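The Hallway Helper Learns Its Place

In Zurnville, the company Cledex has started to rent out a household robot by the month. The service is named Fuleck, and the first customers signed in June. The price is 3412 dollars for a season, with repairs included.

I spent two days with it in the demonstration apartment. Naveen Saxena, who leads the trials, gave it only small duties: cups, towels, and the footwear by the door. "People ask for cooking," he told me. "We answer with shoes."

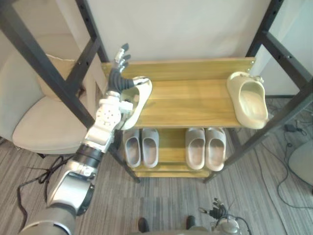 One slide sandal in the robot's hand, its match on the top shelf of the rack.

The fingers are the best part of the product. They are black and flexible with silver tips, and they take a soft thing without much pressing. The arm is slower than I wished – I made tea during one tidy-up and drank half of it.

Setup is less pleasant. Osaze Adebisi from the service desk needed a whole morning to teach the rooms, and the manual supposes that you have patience. The rival offer from Okafor costs 2213 dollars, but it has a simple two-finger grip and no home visit.

For a large family I would wait one more year. For a person who cannot bend easily, I would already ask for a trial month.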